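Notebook, January, Trurham gym
Clinch drills, second block. Ehab Ait Brahim holding pads, me on the wall.

Worked knee entries off the collar tie, 3 minutes on, 2 off. Left side still slow to turn out. Heart rate back to 86 before each restart, so rest is long enough. Skipping total for the week 2,000, will keep it there.

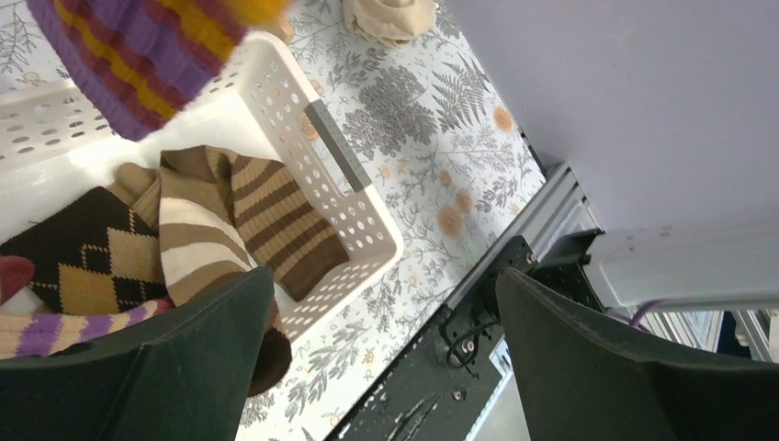 Socks and the white basket.

Tried the Adach shin guards against the old Zapata pair. Adach slide down on the calf once we start pummelling. Zapata stay put but the strap wants restitching. Ehab prefers no guards for wall work, I don't.
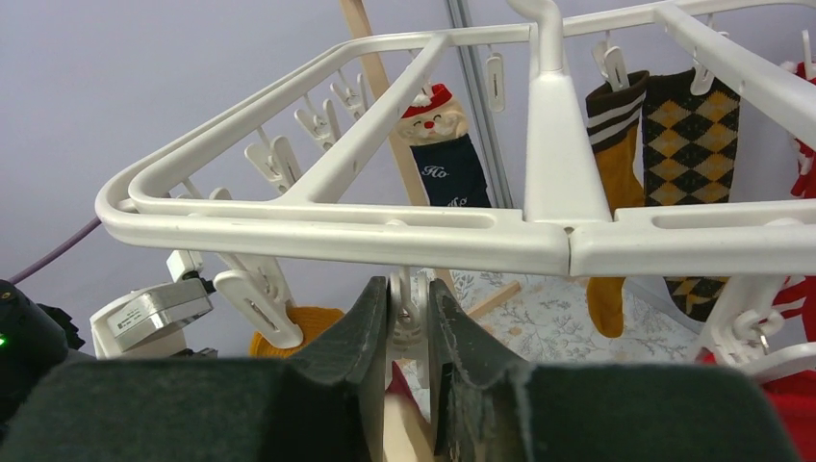 Notebook 2, p. 86

Next session: underhook to knee tap, then the same from a broken grip. Ask Noltimard about the mat joins by the wall. Left hip tight again, shorten the warm-up run.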